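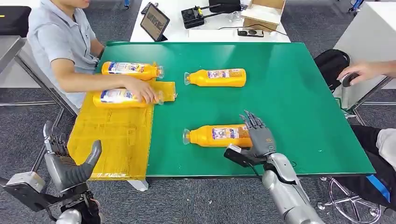
緑のテーブルに、黄色いボトル。

十月に入ってから、マスタードばかり作っています。

きっかけは、北のほうの港町ホルンホルム(Hornholm)の料理を紹介した古い本でした。焼いたニシンの横に、粒の残ったとろっとした黄色いソースがどっさり添えてあって、もうそれが食べたくて食べたくて。市販の粒マスタードでも試したのですが、どうも酸っぱさが先に来る。本のソースはもっと甘くて、辛さが後から鼻に抜けるらしいんです。それなら種から作ってみよう!と思い立って、気がつけば三週間。台所の棚がえらいことになっています。

マスタードの種には大きく分けてイエロー(ホワイトとも呼ばれます)とブラウン、それからブラックがあります。イエローは粒が大きくて辛さがおだやか、ブラウンは小粒でぴりっと強い。最初はイエローだけで作ったら、やさしいけれど少しぼんやりした味になりました。次にブラウンだけでやったら、今度は涙が出るほど辛い(ひと口で咳き込みました)。いまはイエロー六割、ブラウン四割に落ち着いています。これがわが家の黄金比です、たぶん来月には変わってますけど。

おもしろいのは、種そのものをかじってもほとんど辛くないところ!すりつぶして水分と出会ってはじめて、あの辛味が生まれるんですよね。しかも水の温度で仕上がりがまるで違います。冷たい水で練ると鋭く、熱い湯だと辛味が出きらずに丸くなる。酢を早く入れすぎても、そこで辛さが止まってしまいます。わさびをすりおろしたときの、あのツンとくる感じの親戚だと思うと、急に身近に感じませんか。

いまの作り方を書いておきます。種は合わせて40グラム。瓶に入れて、りんご酢と水を半々にしたものをひたひたより少し多めに注ぎ、ひと晩。朝になると種が水分を全部吸って、ぷっくりふくらんでいます。このふくらんだ種を眺めるのが楽しくて、起きるとまず瓶を見に行くようになりました。足りなければ酢を足して、すり鉢で半分くらいつぶし、塩とはちみつを加えて混ぜます。はちみつは大さじ一杯から。ホルンホルム風にするなら、ここで刻んだディルをたっぷり。

すり鉢はけっこう大事で、最初はミキサーを使っていたのですが、粒が逃げまわって皮だけ残ったり、逆に全部ペーストになったり。手でつぶすと、つぶれた粒と残った粒がちょうどよく混ざって、噛んだときにぷちっと弾けるんです。腕は疲れます。でもあの食感を知ってしまったら戻れません。

できたてを味見して「苦い!」とがっかりした方、どうか捨てないでください。私も一回目の瓶をあやうく流しに空けるところでした。冷蔵庫で三日置くと苦みがすっと引いて、一週間でまるい味になります。二週間目がいちばん好きかな。それを過ぎると香りは落ち着いてきますが、ドレッシングに溶くならむしろそのくらいが使いやすいです。

何に合わせるかというと、まず魚。ニシンが手に入らないので、うちではサバとアジで代用しています。塩焼きにして、皮のぱりっとしたところにのせると、ごはんにもパンにも合って困ります。それからじゃがいも。ゆでて熱いうちに崩して、マスタードと酢とオイルで和えるだけ。玉ねぎの薄切りを入れてもいいです。意外だったのが納豆で、付属のからしの代わりに入れたら、粒の食感がいい仕事をしてくれました。甘みがあるので、たれは半分で十分です。

同じ本には、ドマンスキ(Domański)という食堂のレシピとして、ビールで種をもどす黒っぽいマスタードも載っていました。黒ビールと黒糖と、ほんの少しのオールスパイス。想像するだけでソーセージが欲しくなります。試しに小さな瓶でひとつ仕込んでみたところ、ビールの苦みがなかなか抜けず、いま冷蔵庫の奥で十日目です。昨日の夜なめてみた感じでは、だいぶ角が取れてきました。もう少し待ちます。

あと、種を買うときは小袋を何度も買うより、製菓材料やスパイスを扱う店の300グラム入りくらいがおすすめです。乾燥した種は日持ちがするし、カレーやピクルスにも使えます。私はうれしくなってイエローとブラウンを一袋ずつ、合わせて600グラム買いました。当分マスタードの話が続くと思います!

次は柚子の皮を入れた白っぽいのを作る予定です。柚子がまだ青いので、青いうちに一回、黄色くなってからもう一回。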